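Blog > Teeth and Other Expenses

I have a new dentist. The old one retired in August, with a postcard to all patients showing a sailboat, and I felt I'd paid for a fair amount of that sailboat. So off I went to find somebody else willing to look in my mouth, and after reading far too many reviews I settled on Zurano Dental, mostly because it's across from the bakery.

The first thing you get at Zurano is a tablet. The tablet wants to know if you floss. It offers "daily," "most days," "sometimes" and "rarely," and I sat there for a good while like a man choosing a plea. I picked "most days." Most of which days, it didn't ask.

Then comes the scan. My old dentist used the tray of pink goo that made you gag and think about your life. The new place has a wand called the Texier, and you get to watch your own teeth appear on a screen, enormous, in a shade of beige I would not choose for a hallway. The hygienist was very proud of it. I said it was impressive. I said it with a wand in my mouth, so it came out as something else.
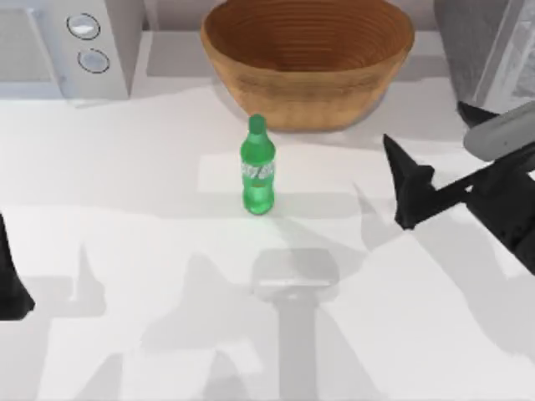 The verdict was 2 cavities and one old crown that has, in the dentist's words, "done its time." She said the crown was 34 years old, which I could have told her, having been there when it went in. It cost me a summer's wages and a date to the county fair.

Now for the estimate. It came to $1,433, before insurance, and my insurance is with Povevley, a company that treats teeth as a hobby I've taken up. They cover two cleanings a year. They cover part of a filling, provided it's the silver kind and it's far enough back that no one will see it. For the crown they wanted a form, then an X-ray, then the same form again with the X-ray stapled to it. I called and was told I was fifth in line, and the hold music was a pan flute. I stayed fifth in line for roughly half an hour.

I did ask the dentist what I was doing wrong. I brush. I own the good toothpaste. She asked what I drink during the day and I said, "Oh, water, coffee." She waited. They must teach the waiting at dental school. "And a soda," I said. "With lunch." She kept waiting. "And sometimes I make it last until dinner."
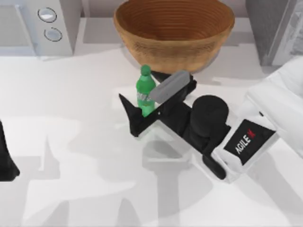 Green bottle, wooden bowl, white tabletop.

Sipping is the trouble, she says. Drink it in 5 minutes and your mouth gets over it. Nurse it all afternoon and you're giving your enamel a long warm bath in acid and sugar. I have always thought of nursing a drink as the grown-up way to do it, so this was a blow.

So the new rule is soda with the meal, done when the plate's done, water after, and no brushing for a while afterward, when the enamel is still soft. I've kept to it so far, apart from the drive up to Grorkomley to see my sister, and I don't think highway miles should count.

The fillings are booked for 8th September. The crown is waiting on Povevley, who now have the form, the X-ray and a second copy of the form. I've learned the pan flute tune well enough to hum it.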